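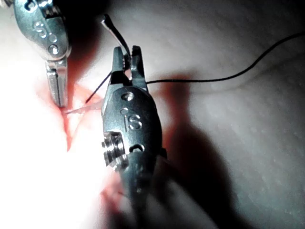

Section 3 covers mounting the Podura bench lamp, setting the arm, and adjusting the light for the work you plan to do. Allow yourself a clear stretch of bench and do the steps in order the first time. Most complaints about glare come from lamps that were clamped in the first convenient spot and never moved. Polished metal is the hardest thing to light well: the two instruments over the pale pad both catch strong light, and a lamp has to be placed with reflections like those in mind. If you work mainly with paper, cloth or unfinished wood, you can skip 3.5.

3.1 Before you start

Check that the carton contains:

Lamp head with arm attached
Bench clamp with two rubber pads
Power adapter and cord
Remote control with one CR2032 battery
Cloth bag with hex key

The diffuser is already fitted to the lamp head under a clear protective film. Leave the film on until 3.4.

CAUTION: The arm is under spring tension and is held closed by a cardboard sleeve. Do not remove the sleeve until the lamp is seated in its clamp. An arm released on the bench will open quickly and can pinch fingers.

3.2 Fitting the clamp

The clamp fits bench tops up to 2 inches thick. For thicker tops, use the screw-down plate (sold separately).

1. Choose a position at the back edge of the bench, on the side opposite your working hand. Right-handed users should mount the lamp on the left.

2. Open the clamp screw until the jaws clear the bench top.

3. Check that both rubber pads are in place. The thicker pad goes on top.

4. Slide the clamp onto the edge as far as it will go and tighten the screw by hand until the clamp no longer shifts when you push it sideways. Do not use pliers or a bar on the screw.

5. Lower the post at the base of the arm into the clamp socket. It should drop all the way in. If it stops halfway, turn it a little until the flat side lines up.

6. Tighten the collar screw with the hex key.

7. Hold the upper arm with one hand and pull off the cardboard sleeve with the other. Let the arm rise slowly.

Note: Keep the sleeve. You will need it if the lamp is ever shipped or stored lying down.

Note: Glass tops and tops made from thin sheet over a hollow core are not suitable for the clamp, even with the pads fitted.

3.3 Setting the arm tension

The arm leaves the factory set for the standard lamp head. If you have added the magnifier, it will probably sink and need adjusting.

1. Raise the lamp head to eye level and let go gently.

2. If the head drifts down, turn the tension knob at the elbow clockwise a quarter turn and test again. If it drifts up, turn the knob the other way.

3. Repeat with the arm stretched out over the bench. A head that stays put at full reach will usually stay put everywhere else.

4. Tip the head forward and back. If it droops, tighten the small wing nut behind the head – finger tight is enough.

The knob has a stop at each end. If you reach the stop and the arm still drifts, contact Trandix service and do not force it.

3.4 Power and remote

1. Peel the protective film off the diffuser.

2. Run the cord down the back of the arm and press it into the clips. Leave a small loop at the elbow so that the cord does not pull tight when the arm is extended.

3. Plug the cord into the adapter, then the adapter into a wall outlet. The ring around the power button glows dimly when the lamp has power and is off.

4. Pull the plastic tab from the battery tray of the remote.

5. Press and hold the power button on the lamp head until the ring blinks, then press any button on the remote. The ring stops blinking when the two are paired.

Pairing only has to be done once. It is kept when the lamp is unplugged, but it is lost after a factory reset.

To change the battery, slide the tray out with a fingernail and fit a new CR2032, plus sign facing up.

WARNING: Keep coin batteries away from children. If one is swallowed, get medical help at once.

If several lamps share a room, pair them one at a time with the others unplugged. Otherwise one remote may end up running its neighbor's lamp.

3.5 Placing the light

Start with the head 22 inches above the bench top and the brightness at 70 percent. These are starting points, and you should expect to change both.

1. Sit as you normally work. Place a typical piece of work in front of you.

2. Move the lamp head to the side until the shadow of your hand falls away from the point you are looking at.

3. Tilt the head slightly toward you, then back, and watch the brightest reflection on the work. Stop when it has moved off the part you need to see.

4. Lower the brightness until fine detail starts to get harder to pick out, then bring it up one step.

5. Press and hold 1 or 2 on the remote to save the setting. The lamp flashes once.

For shiny tools, jewelry findings, watch cases and the like, a lower setting from a wider angle is normally better than full power from overhead. Engraved marks tend to read best when the light comes in low across them. If the surface is curved there will always be a bright line on it somewhere, and the best you can do is move that line.

Light-colored work surfaces bounce a good deal of light back up. A gray mat cuts this down. Avoid glossy black mats, which show the lamp head as a reflection.

Note: Saved settings store brightness and color only. They do not store the position of the arm. Many users put a small piece of tape on the bench to mark where the head goes.

3.6 Color setting

The lamp has three color settings: warm, neutral and cool. Press the color button to step through them. Neutral suits most work. Use cool for matching thread or paint under daylight conditions, and check the match again near a window before you commit to it. Warm is easier on the eyes in the evening.

3.7 If something is wrong

The lamp does not come on. Check that the cord is pushed fully into the adapter. Try a different outlet.

The remote does not respond. Repeat step 5 of 3.4. Check that the battery tab is out and the battery is the right way up.

The light flickers at low brightness. Plug the adapter straight into the wall. Some older power strips and all wall dimmers cause this.

The clamp creeps along the bench. Wipe the pads and the bench edge with a damp cloth, let them dry, and refit. Oil or wax under the pads is the usual cause.

The arm squeaks. Put one drop of light machine oil on each elbow pin and wipe off the excess. Do not oil the tension knob.

Section 4 covers the magnifier attachment.

Podura Bench Lamp, Set-Up Guide. Text by Fouad Chidiac, checked by Hussam Hakim. Revised 19 February 2018.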